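Keep the Towels You Have
Estrella Cortés
21 May 2020

The linen closet in my hallway holds four bath towels that are older than my marriage. They are thin in the middle and the hems have started to come loose. Every December somebody in the family offers to replace them, and every December I say no thank you.

I think most households throw out cloth too early. A towel gets replaced when it stops looking like the ones in the store, which happens long before it stops drying a person. The same goes for sheets, dishcloths and pillowcases. We treat a faded color as if it were a hole.

I worked for years in the laundry room of a small hotel in Arroyo. The manager, Baltazar Villalobos, kept over 2,000 pieces of linen in rotation and knew what each kind could take. A towel left the guest rooms when its edge frayed. It went to the pool, then to the kitchen, then to the man who washed the vans. When it came back from him it was finished, and you could see that it was finished. 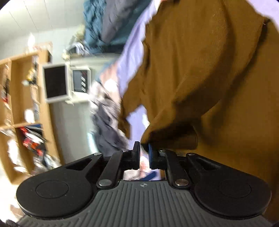 Black linkage arms and a blue-faced fingertip pad.

Hotels did this to save money, and I don't see anything wrong with that motive at home either. A decent bath towel costs what a family dinner costs. If it lasts twice as long, that is a dinner.

My neighbor Marleny Betancur disagrees with me. She says old towels smell, and that guests notice. She is right about the smell in some cases, but I would blame the detergent. People pour in a full cap for a half load, the soap stays in the loops, and the towel gets stiff and sour. Use less of it. Skip the fabric softener, which coats the cotton and keeps it from taking up water. Hang the towel spread out, with air on both sides, and don't leave it in a heap on the bed or the bathroom floor.

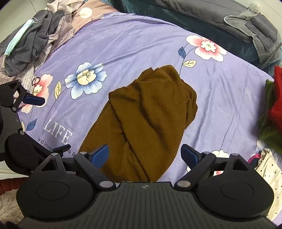
As for guests, I have had plenty, and the only one who ever mentioned my towels was my cousin Higinio, who asked where I bought them. They came from Trundale, a store downtown that closed long ago. I looked up what is sold in its old location now. It is all sets, bundled by color, so that if you ruin one hand towel you are supposed to feel bad about the rest. I would rather buy one towel when I need one towel.

There is a fair argument on the other side. Someone has to make the new ones, and those are jobs. I grew up near a mill and I don't wave that away. But the mill my mother worked in made heavy goods that people kept for decades, and it paid its workers on that basis until the orders went to cheaper cloth.

So I will go on mending hems. It takes me 2 evenings a year with the radio on, and the thread is left over from other jobs. Marleny is getting a new set this summer, in gray. I have asked her to give me the old ones.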